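Home | Notebook | Rigs | Parts | Search

March, 9:42 am
K. Verstraete

Teleop demos, dining table scene in Clistura, Franka arm. Target is 16 clean demos of the phone pick before the Clesen baseline gets retrained. Control rate dropped to 11 Hz for the first block, so those are tagged and kept apart.
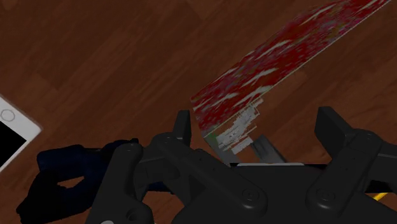 Wrist view is too dark for my taste. Operator loses the boundary between the navy object and the black parts next to it. Darcy McPhee wants the light raised; I would sooner leave it and log the misses. Deadband on the hand controller set back to default.

Open items:

1. Approach angle. Coming in tilted over the clutter puts the fingertips very close to the black tube-like object. Try vertical first, then rotate.
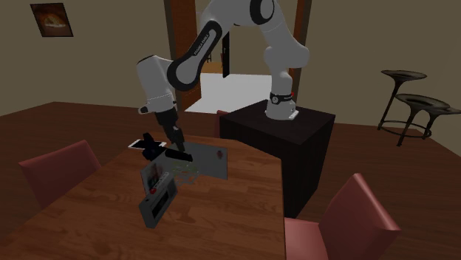 2. Episode length. Cap at 400 steps. Anything longer is the operator hesitating, and the policy copies it.

3. Side view for the operator. Depth is hard to judge from the wrist alone.

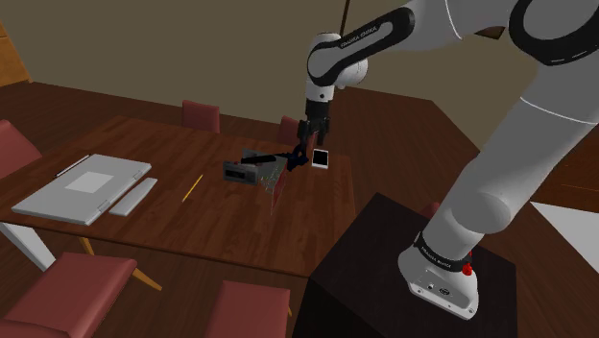 Laptop and pencil stay put between resets, only the cluster gets shuffled. Seed goes in the filename. Ask Darcy whether the Saavedra export still drops the gripper width channel.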